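TOLLNESS, December – The Tirnwood Digital Rights Alliance is very happy to welcome a new proposal from the Wogan Patent Office that would let schools, libraries and small repair shops share software manuals without first asking for a license. We have been hoping for something like this for 14 years, and it is a real pleasure to be writing to you about it at last!

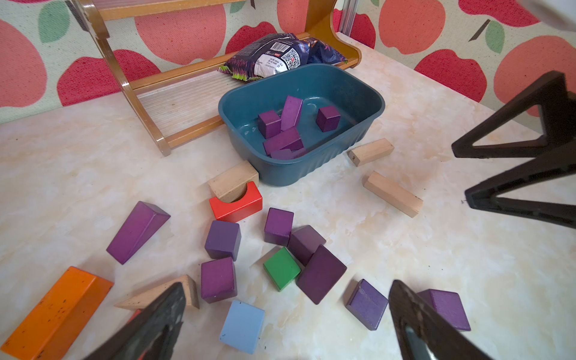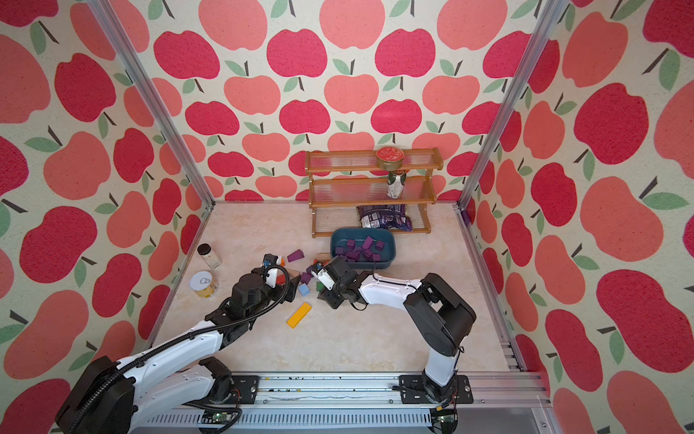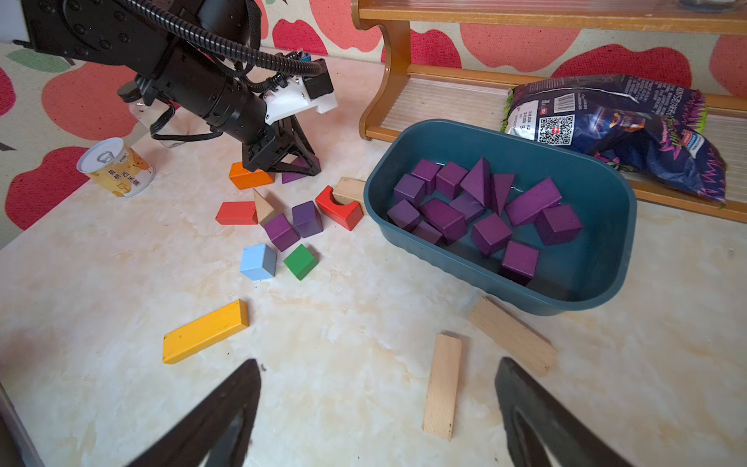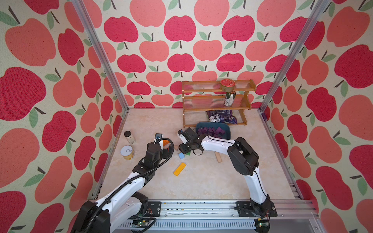
Apple-patterned walls and a wooden shelf with clear, ribbed plastic.

"So many of our members have a story about a manual they simply could not get hold of," said Iida Rissanen, director of the Alliance. "We are grateful to everyone who wrote in, and we hope the final text stays as generous as the draft."

More than 1,000 letters reached the office during the comment period, a good many of them handwritten. The draft would also shorten the waiting time for permission requests from 6 months to 2, which our friends at the Zelden Library Network have been asking for with great patience.

There is still work to do, of course. The draft says very little about translations, and our legal adviser, Damilola Garba, is preparing a short note on that point (members are warmly invited to send her their thoughts).

Press contact: Iida Rissanen, Tirnwood Digital Rights Alliance, Tollness. Calls are welcome until 6 p.m.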